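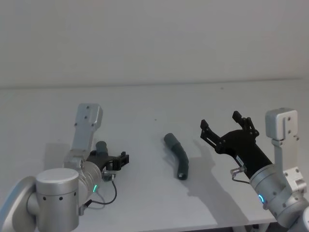
Are they going to drop it? somebody behind me kept asking, and the woman running the demo finally turned around and said they might, and that we should feel free to cheer if they did.

27 February 2024
Posted by the blog owner

So that was my introduction to the Sturnuver open day, which I'd been meaning to go to ever since I missed the one in September (I had the flyer on my fridge and everything). They let you in free, they give you a sticker, and then you wander between stations until your feet hurt.

I spent most of my time at the tube table. Two arms, one bendy dark gray piece of hose, plain white table. The job is for both grippers to get hold of the hose and fit it onto another part, and wow, hoses are hard! A box stays the shape of a box. A hose does whatever it feels like. The software is called Lusari, and they told us it had learned from 879 practice runs, with 300 more planned before summer. I asked if that was a lot and got a very long answer that I think meant no.

What surprised me was how slow it all is. I was expecting a car commercial — sparks, swinging, drama — and instead it's more like watching my dad thread a needle. I loved it. I stayed for 2 full rounds and would have stayed for a third, but there was a line and I was hogging the good spot by the rail.

The Alemneh room upstairs was packed, so I only caught the end of that talk. Coffee was terrible, cookies were great. Parking is in the Hirnitz lot across the road, and you'll want to get there early, as it has 117 spaces and I got the very last one.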